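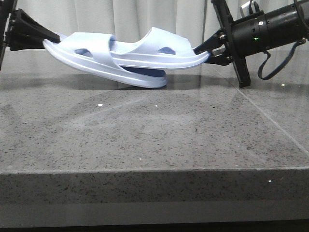
Does a voluntary code of practice make a robot cell any safer? Only if somebody checks, and the new Zallerach code doesn't say who.

The draft has been going around since September and a lot of you have written in to ask what we think of it. It runs to 17 pages. We read all of them, including the annex on signage, and came away less impressed than the cover letter told us to be.

Start with the part everyone is quoting, the rule on shared grips. When two arms hold the same item, the code wants one controller named as the lead and the other set to let go on command. Fine. Most shops that run two arms at one bench do something like it already. But the code never says what letting go should mean. Do the fingers open? Does the arm hold still and go slack? With a pair of molded sandals held above a stone counter, either answer will do, and the worst you get is a sandal on the counter. Put a glass panel or a full tray of parts between the same two arms and the answer matters a great deal. The draft treats all of it as one case.

Then there is the test. A cell passes after 500 handoffs without a drop. Where did 500 come from? The notes cite trials at Clustthorpe, where a two-arm bench managed 586 in a row. That's one bench and one run, and we couldn't find a word on what was being handed over or how often the items changed. Guerra sent in a comment asking for a mix of stiff and floppy goods in the test. It was marked "noted" and the text stayed as it was. We think Guerra had it right. A gripper that does well on boxes all day can make a mess of anything with a strap or a bit of give in it.

Cables get a single line: they should be "suitably managed." We have seen that phrase in three other codes and have yet to meet an inspector who could say what fails it. Give us a slack limit, or a rule that no loop may pass through the space where the fingers close. Status lights do better. The draft asks for a light that can be seen from the operator's normal position, and it bans using green for a paused arm. Good. Keep that.

Flondiva has already put the Zallerach mark in its sales material, for a code that is still a draft and has no audit behind it. Expect more of this by spring. If a supplier shows you the mark, ask for the test log and the list of items used. If there isn't one, you have a sticker.

Comments close on a Thursday, at noon, and the form only takes 486 characters per clause. Ours on shared grips took four tries to fit. Members who want to borrow our wording can find it on the downloads page, next to last year's guarding checklist.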